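Surface materials in a small kitchen: bench, board and drawer
Project report, Masitz unit, submitted 4/19/25

2. Materials
Bamboo was chosen for the board and the drawer because both had to be compared against the same light, marble-patterned countertop. The budget for the Hakim kitchen was $600, of which $200 was held back for hardware.

3. Layout
The board lies flat behind the drawer. Strip colour varies from light tan to warm honey, and the grain is long and straight.

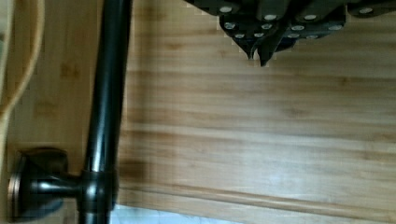
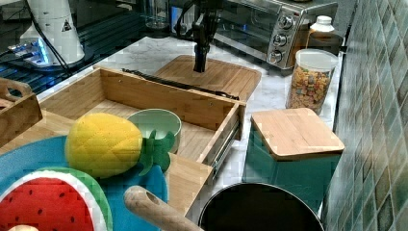

Bamboo board surface (first); drawer with slatted floor and metal slide (second).

4. Storage trial
Small items were assigned to the drawer by frequency of use. Sponges and one bowl were kept together. The slide was rated by the supplier, Jidus, for 2,833 cycles, and the rating was not tested. Oiling of the bamboo is scheduled for July.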